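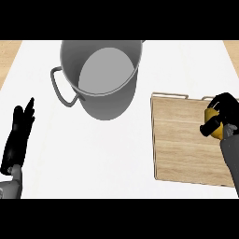 Big pot on the left, wooden board on the right, and plenty of white counter in between.

Getting Ready for Soup Day

I make soup on Friday, nearly every Friday from the first cold snap until April, and over the years I've picked up a few habits that make the whole business easier on my back and my temper. Some came from my mother, a few came from my neighbor Sabina Matoušek (who can feed a houseful out of one pot and never seems to be in a hurry), and the rest I learned by doing it wrong first!

Get the pot out before anything else. I used to chop for half an hour and then go digging in the low cupboard with onion on my hands. Now the pot comes out first, and everything I cut has somewhere to go.

Put a damp dish towel under your cutting board. You've heard this one a hundred times, I know, but I still visit kitchens where the board skates all over the place. Wring the towel out well and fold it flat so there are no lumps.

Do the onions first and the garlic last. Carrots and celery can sit while you answer the phone, but chopped garlic gets strong if it waits around. If onions make you cry, chill them for an hour beforehand. My friend Oľga swears by a small fan, and I've tried it, and all it did was blow the skins onto the floor.

If your carrots have gone bendy in the drawer, stand them in a jar of cold water overnight. Most of them come back nicely. The ones that don't are still perfectly good for stock.

For a batch of lentil soup I use 600 grams of lentils, which gives us roughly 6 big bowls with a little left over for somebody's lunch. Rinse them until the water runs clear, and do pick through them for stones. I skipped that once and my husband still brings it up.

Salt a little at the start, then leave it alone until the end. Soup cooks down, and what tasted right at four o'clock can be awfully salty by supper. A squeeze of lemon will often do what you thought you needed more salt for.

Cooling is where people get careless. Don't put a whole hot pot in the refrigerator. Ladle the soup into shallow containers, get them chilled within a couple of hours, and leave a good inch at the top of anything going in the freezer.

And if the bottom has scorched, don't scrape! Pour the good soup off into another pot, then simmer some water and a spoonful of baking soda in the burned one for ten minutes and let it sit until you've done the other dishes.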